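October 4, 2023

Spent the morning on the rye starter again, and I'm happier with it than I've been since June. Toàn Kim brought over a fresh bag of the Bakden flour and we fed jar 2 with 200 g of it, same weight of water, lid resting on top. By lunch it smelled of apples (lovely!) and had a nice dome on it. The jar on Hestura flour is still sulking at the back of the shelf, poor thing, and I'm giving it one more feeding before I let it go.

The loaf itself I baked in the small tin, and it came out at a good dark brown. Crumb a touch gummy near the base, so next time a longer bake and a full night's rest before anyone goes near it with a knife. Toàn thinks the dough wanted less water and he may well be right, he usually is about rye.

To do: order more flour, wash the big crock, copy the feeding times onto a clean page as mine has dough on it. 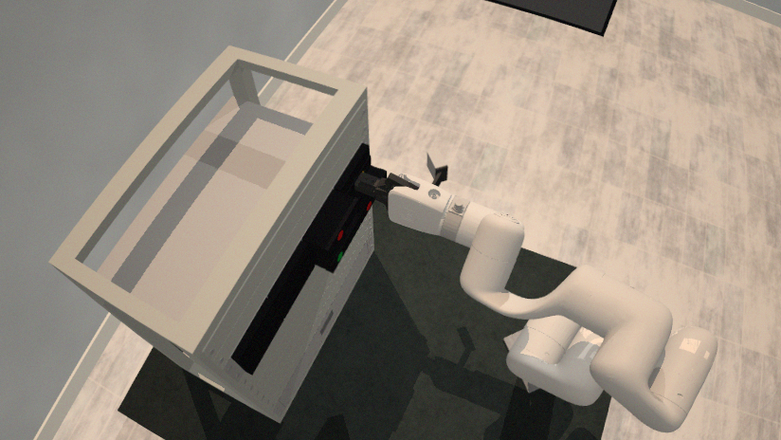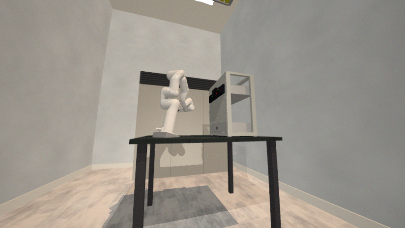
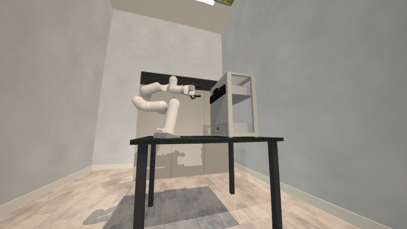 Simulated views, white arm and white open-frame cabinet in the first and last.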